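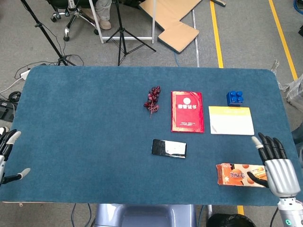 Review: Dellov Felt Table Mat, Teal-Blue

Posted 1/2/22

Rating: 4 out of 5

What it is

The Dellov is a single sheet of felt sold as a full-coverage mat for rectangular work tables. I bought the teal-blue version. It ships rolled in a cardboard tube with no clips, no adhesive and no instructions. I have used it since May on a table that gets daily sorting and handling work with small, unrelated items: phones, cards, boxed snacks, toy bricks, booklets, artificial fruit.

Fit

The mat is cut with scissors or a utility knife. Felt this dense does not fray, so the cut edge needs no hem. I marked the underside with chalk and cut against a steel ruler. Two corners came up after unrolling. They were flat after 11 hours under books, and they have stayed down.

Color and contrast

Teal-blue was the right pick for mixed objects. Red stands out well against it, both the grapes and the certificate booklet, and so does the orange of a wafer box. A white card is easy to find. The weak case is a blue plastic brick, which is close enough to the mat in hue that I would choose the gray version if most of your items are blue. A black phone reads clearly by outline. The screen still picks up glare from overhead light, and no mat will fix that. The felt itself is matte and gives no reflection of its own.

Grip

I ran a simple slide test: place the item, push it from the side with one finger, note whether it moves cleanly or catches.

Smartphone, face up: slides with light resistance, no scratching on the back.
Card: slides easily, and the edge can be picked up because the felt gives slightly under a fingertip. On the bare table top the same card had to be dragged to the edge first.
Plastic brick: stays put, tips before it slides if pushed near the top.
Snack box: slides evenly, no catching at the end flaps.
Booklet: slides evenly. Gold print on the cover showed no rubbing.
Grapes: the bunch stays where it is set down.

Noise

Dropping the brick from 10 inches produces a dull thud. I did not measure it. The difference from a bare top is large.

Cleaning

Wafer crumbs are the main problem. They work into the surface and a damp cloth pushes them deeper. A lint roller gets most of them and a handheld vacuum gets the rest. Dellov says spot clean only. I tested water on an offcut and it dried without a ring. Coffee left a faint one.

Compared with the McAlister

I also own the McAlister desk felt. It is thicker and quieter, but the edges curl and the surface pills where boxes get dragged. The Dellov shows light fuzz in one spot after the same kind of use.

Pros: lies flat, cuts cleanly, good contrast with most colors, thin items are easy to lift.
Cons: holds crumbs, poor contrast with blue objects, no non-slip backing.

I would buy it again in gray.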